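Residence Diary, Nunville Public Baths
April, first entry

Morning

The day began at 9 with a reading of the building's early account books, which the Baths has kept on open shelves in the upper hall. The first ledger runs to 123 pages and records the price of soap, towels and coal in a clear, patient hand. Several pages near the middle have been damaged by damp, and the entries for one winter are lost. A copy of the legible pages has been requested for the town library.

The Cevik tile pattern was the subject of the second hour. The ledger lists four shades of brown and gives no reason for the choice. The order was placed twice – the first delivery was refused as too pale. 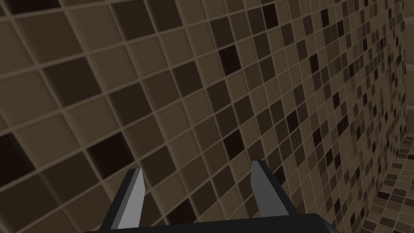

Midday

Correspondence was answered until lunch. The Talukder bequest has approved the purchase of 18 chairs for the reading room, subject to a second quotation. A request to borrow the old admission tokens was declined, as they have yet to be cataloged. Item 1043, a brass key with no matching lock, remains on the list of unidentified objects.

Lunch was soup and bread. Rain fell steadily and the courtyard walk was put off.

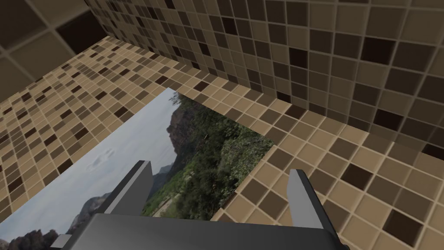 Afternoon

The later ledgers are less careful. Totals are carried over without being checked, and the spelling of the town changes from one page to the next. A complaint about cold water appears in the margin, signed only with an initial – the reply beneath it is a single word, "Noted."

Work stopped at dusk. The chapter on prices will be drafted tomorrow.
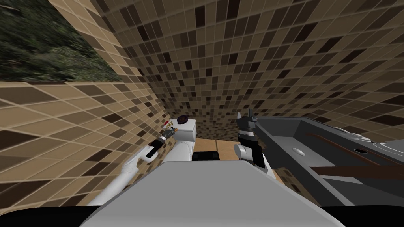 Nunville Public Baths – Department of Local History

Readers who hold family papers relating to the Baths are invited to leave word at the front desk. The next entry will deal with the season tickets and the long dispute over their price.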